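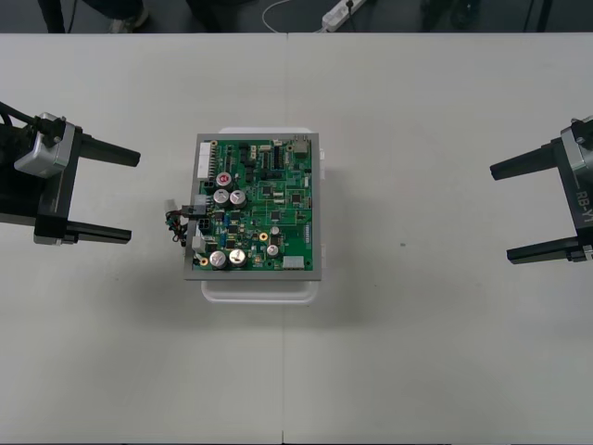
I've been putting off connectors for years. Boards I like! I'll happily spend a whole evening with a board and a magnifier and a cup of tea going cold next to me, following one thin trace from chip to chip until my eyes cross. Wires are the part I do badly. They get shoved to one side, they come back tangled, and then one Tuesday I'm plugging something back together and there's a little white plug left over and I have no idea where it lived.

So this month I made myself do the wires first, and I picked the Norkum board to do it on. It has been on my to-do list since July and it's a friendly size, a green board still in its gray metal frame, with those fat silver capacitors standing up like a tiny oil refinery. I left the frame on. It gives you something solid to hold that isn't the board, and the corners of a bare board are where I always manage to put my thumb on something I shouldn't.

The white plastic tray under it is the best thing I've added all year. I used to work straight on the table, and every time I wanted to see the other side of a connector I'd lift the whole thing and the wires would drag whatever was behind them onto the floor. With a tray I just turn the tray. Mine came out of a kitchen drawer (it used to hold takeout menus and dead batteries), it has nice rounded edges, and if a screw wanders off there's a decent chance it stops at the rim. I do wish it were a bit bigger. The Norkum fits fine, but the wires hang off to the left and loop onto the table.

About those wires. Red, black, yellow, green, all coming out in one bunch. The big mistake I made on the last project, a Brusix amp that I'm still not over, was trusting color. I wrote "red = power" in my notebook and felt very organized, and then there were three reds. Three! All going to different places, and one of them had no business being red at all. I had to borrow a service sheet to sort it out, and I still ended up with a channel that hums.

Now I write down the connector before I write down any of the wires. What shape, what color, which side of the board it's nearest, which way the latch faces. On this one there's a long white header down the left edge, a white one at the bottom right and a beige block up near the top right, so those became L, BR and TR in the notebook. Boring names are good names. I used to make up funny ones and then couldn't remember the joke.

After that I put a flag of masking tape on each bundle, an inch or so back from the plug. Not on the plug! I did that once and the tape got caught in the latch and left a gummy strip that took me forever to clean out. Pencil on masking tape works better than pen, by the way. Pen smears if you've had any cleaner on your fingers, and you will have had cleaner on your fingers.

Then comes the unplugging, and this is where I have to slow way down. I grew up yanking the lamp cord out of the wall by the cord and apparently that habit is in my bones. The trick with these little housings is to get hold of both sides of the plastic, squeeze if there's something to squeeze, and rock it a hair to one side and then the other while you lift. If it doesn't move, stop and look again. Nine times out of ten there's a latch on the side you can't see. The tenth time somebody has put a blob of glue on it, and then you go make lunch and come back in a better mood.

I leave the capacitors until they've had plenty of time and I check them with the meter anyway. One of mine was marked for 200 volts, on an older supply I took apart last winter, and I treat every tall silver can with the same respect now. I keep my fingers on the frame, meter out before anything else gets touched. If you're new to this and the thing you've opened plugs into the wall, please go read somebody more qualified than me about that part first. I'm a hobbyist with a kitchen tray.
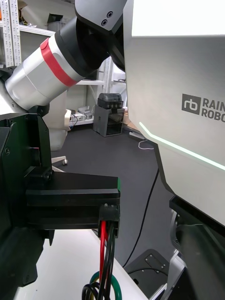

Black wires are their own special headache. Colored ones at least give you a fighting chance, but a bundle of black with one red running beside it tells you almost nothing, and when they all head straight down into a heap of looped cable you can lose the one you want in the time it takes to blink. What I've started doing is following a wire from the housing end only. Never from the middle. I pinch it right where it leaves the plastic and walk my fingers along, and if I have to let go, I put a clip there so I'm not starting over.

Coiled cable goes off to the side by itself, because it loves to hook onto everything. I have one green one that I swear reaches out for things.

I also finally bought spare housings. The assortment was $11 from Bodeo, free shipping if you can wait a week, and it came in one of those clear boxes where every lid pops open at the same time if you tip it. There's a mix of black and white ones in there and a bag of pins so small I sneezed and lost a couple (really). Has it saved me? Once so far. The Brusix had a cracked housing that wouldn't stay seated, and I moved the pins over one at a time into a new one, taking each out and putting it straight into the same position in the new shell before touching the next. It took most of an evening and I was ridiculously pleased with it.

Things I'd still like to sort out:

Some way to keep the wires up off the table edge. Mine has a rounded edge and cable slides right off it, and then the weight pulls on the plug. A binder clip helps a little. A bag of rice helps more, but it looks silly and I keep worrying about it splitting.

A light-colored surface is wonderful for finding black screws and terrible for finding white plugs. I lost the small white connector off the Norkum bundle for a good five minutes while it was lying in plain sight on a white table. I might try a dark placemat under just the left side, where the wires end up.

A better crimper. The one I have came free with something from Ngui and it mashes the pin flat about half the time. I've read a long argument about whether the expensive ones are worth it and came away more confused than before. If you've got one you like that didn't cost as much as a weekend away, tell me in the comments!

The notebook is filling up nicely, anyway. The Norkum page has a sketch of the board that looks like it was drawn on a bus, with L and BR and TR marked on it and an arrow for every latch, and there's a question mark by the yellow wire that I'll have to chase tomorrow. I had meant to get to the round red-topped part near the upper pair of capacitors as well, since I've got a hunch about it, but my eyes were done by then. I'll put the drawing up when I've gone over it in pen, and the Brusix hum will get its own post once I can stand to open that case again.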